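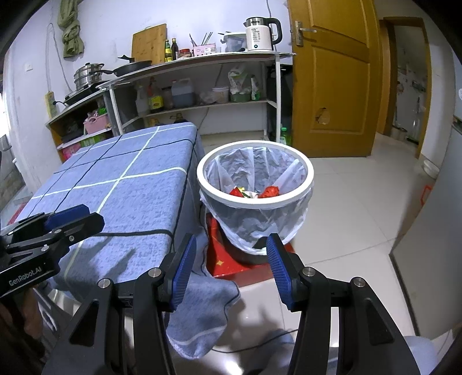 Larasati hat mir nach dem letzten Beitrag geschrieben, ich soll endlich aufhören mit dem Sortieren von Papier und lieber erklären, wie ich die deutschen Wörter sortiere. Sie lernt seit dem Frühling und sagt, der Artikel ist für sie jedes Mal ein Münzwurf.

Also gut, heute die Artikel. Ich wohne jetzt fünf Jahre in Winside und ich mache noch immer Fehler mit »der«, »die« und »das«. Am Anfang habe ich eine Liste mit 2000 Wörtern gekauft und wollte jeden Abend 50 davon lernen. Das ging bis zur dritten Woche. Danach konnte ich die Wörter aufsagen, aber beim Bäcker habe ich trotzdem »das Brezel« bestellt, und die Verkäuferin hat mich sehr freundlich verstanden.

Besser wurde es erst mit Gruppen. Wörter auf -ung, -heit und -keit sind weiblich, das kann man in einer Minute lernen und es hilft ein Leben lang. Wörter auf -chen sind sächlich, deshalb auch das Mädchen, worüber ich mich früher sehr geärgert habe. Schwierig bleiben die kurzen Wörter aus dem Haushalt. Der Löffel, die Gabel, das Messer: drei Sachen, die nebeneinander in derselben Schublade liegen, und jede hat einen anderen Artikel.

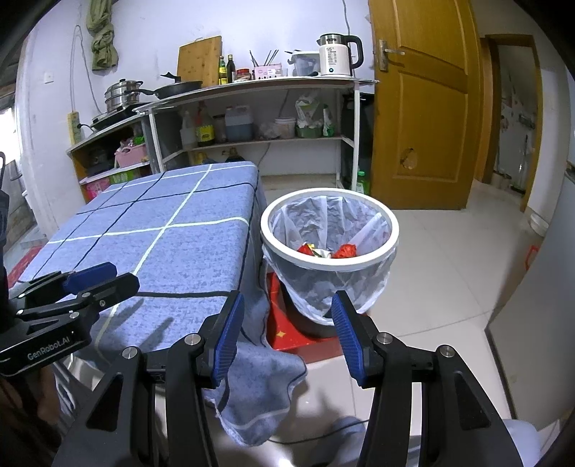

Für diese kurzen Wörter habe ich keine Regel gefunden. Ich lerne sie nur noch in einem ganzen Satz, den ich wirklich brauche – »Gibst du mir bitte den Löffel?« zum Beispiel. Dann ist der Akkusativ gleich dabei. Farah Subramaniam, mit der ich den Abendkurs in Ernum besucht habe, hat es anders gemacht und jedem Artikel eine Farbe gegeben. Ihr Heft sah wunderschön aus, bei mir hat es leider nicht funktioniert. Ich konnte mich an die Farbe erinnern, aber nicht mehr, wofür sie stand.

Larasati, probier vielleicht beides für einen Monat aus und schreib mir im Juni, was hängen geblieben ist. Und den Joghurt lass bitte weg, bei dem streiten sogar meine Nachbarn.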